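Equipment Planning for the Kitchen Manipulation Bench
Project report, second semester
Authors: Vivek Nigam, Tiina Kinnunen
Supervisor: Godelieve Declercq
March 17, 2026

1. Purpose

The lab intends to buy one robot arm and a set of kitchen cabinets for manipulation work. This report sets out which items should be bought, in what order, and which can be postponed. The arm itself is treated as decided. The open questions are the gripper fingers, the cabinet hardware and the computing needed to run the simulator.

2. Method

We used the simulated kitchen in Plimine as a stand-in for the bench. Each line on the draft equipment list was tied to at least one task, and a line with no task was removed. The tasks were opening an upper cabinet, closing it again, and reaching for objects on the counter with the door left open. We ran 298 episodes on the shared workstation. Shanti Sandhu wrote the script that logs joint limits and contacts per episode.

The door-open condition was added late. In the first draft of the plan the cabinets were to be mounted at standard height with full-width doors, and the clearance between door and counter had not been considered.

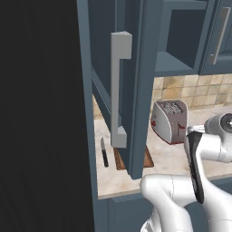
Mounting height affects the budget in two ways. A higher cabinet leaves more room over the work surface but moves the handle toward the upper limit of the arm's reach, so a pedestal has to be added. A lower cabinet needs no pedestal, but an open door then takes away working space on the counter. We priced both layouts and recommend the pedestal. It can be reused on other benches - the low cabinet frame cannot.

3. Items

Gripper fingers: 3 pairs, rubber padded. Two in use, one spare. The pads are listed as a consumable and should be reordered in June.
Cabinet handles: straight bar pulls only. Knobs were dropped from the list, as no task in the plan uses them.
Cabinets: two upper units and one lower unit, ordered from Gautam with the doors unmounted.
Workstation: no purchase. Time on the existing machine is booked through Hevo.
Counter objects: bought locally from the consumables budget.

4. Open points

The supplier in Basel quotes a lead time of 5 weeks for the pedestal, not including the floor plate. Vikas Mathur is checking whether the floor plate from the old bench has the same bolt pattern. If it does not, over half of the reserve will go to a new plate and the spare finger pair should be moved to next year.

Hinge stiffness was left at the simulator default in all episodes. It should be measured on a delivered door before the second cabinet is mounted.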